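Two-arm bench, walk-through checklist with my comments
Sterbridge shared workshop, bay by the back wall
Filled in by: Ebere Ekwueme
Second pair of eyes: Iestyn Prothero
July 2024

Same form as in March, so if you read that one you can skip to the cables, which is where I have the most to say. Ratings are OK, WATCH or FIX. Anything marked FIX means the arms stay powered down until somebody signs it off.

1. Arm mounting bolts
OK. I put a wrench on every one of them and the paint marks still line up. Alun Mathias repainted the marks in March and they've held up great.

2. Emergency stop
OK. Pressed it with both arms moving slowly, and both stopped. Iestyn pressed it too, because the form says two people (and because he likes pressing it). The button has to be within reach of whoever is running the bench, so please don't carry it off to the other side of the room!

3. Work mat
WATCH. It's the big brown one. It gets wrinkles, and a wrinkle can lift a part just enough for a finger to catch it wrong. Smooth it out before each session and check that the near edge runs straight along the table.

4. Parts and tray
OK. We're still on the brake parts sort: pads, the little round bushings, and the three-channel metal tray they're supposed to end up in. Pads get wiped before they go on the mat. I found grit on one, wiped it, moved on.
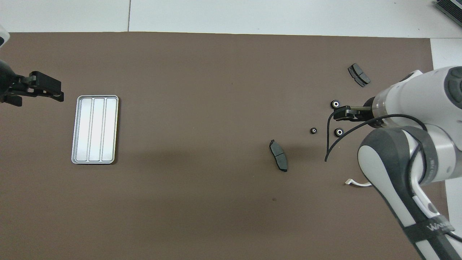 Item 4, tray and brake pads on the mat, both grippers in.

5. Gripper fingers
OK on both sides. No chips, no play when I wiggle them by hand with the power off. The force limit is set at 23 in the control program and I'd like it to stay there. Ieuan Gape wants to go higher for the pads — fine, but talk to me first and write it on this sheet.

6. Cables
WATCH. This is my big one. The cable at the wrist makes a pretty generous loop out over the mat, and I keep picturing it hooking a pad on the way past. Run each arm through its full reach at low speed and watch the loop the whole time, all the way out and all the way back. If it drags, stop and re-tie it. Use the soft straps from the Bowen drawer, please, no zip ties. I had to cut one off last time and came way too close to the jacket. 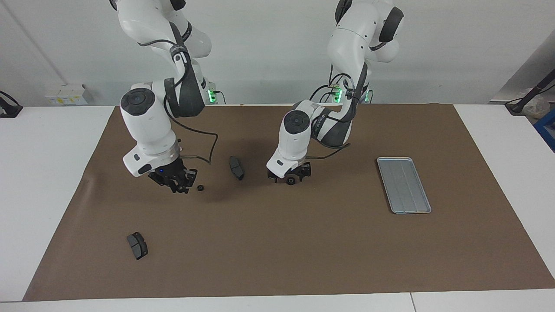 I also want people to look at the connectors down by the arm bases before they start. Give each plug a gentle push to be sure it's seated, then check the lights. Green is what you want. If you get anything else, write down which arm and which light, and leave it alone until Alun or I can come by.

7. Reach and clear space
OK. Tape line on the floor is still there. Over 300 cycles since the last check and no one has written up a bump, which makes me happy. Keep stools behind the line.

8. Loose items around the table
WATCH. Bags of spares and crates creep closer every week, I swear. Mine too, I'm guilty. Keep the tabletop for the mat, the tray and the parts you're using.

9. Run counter
Reads 866. Joint grease is due at 1000, so we have a little while, but I'd order the Zasmont grease now. Alaric Oyelaran has the account login.

10. Paperwork
FIX (paperwork only, arms can run). The sign-in sheet has two sessions with no name on them. Come on, folks.

To do before next check:
Ebere: re-tie wrist cable, rerun item 6
Iestyn: move crates and spares back to the shelf
Alaric: grease order
Ieuan: bring me your force numbers

Signed, E. Ekwueme
Checked, I. Prothero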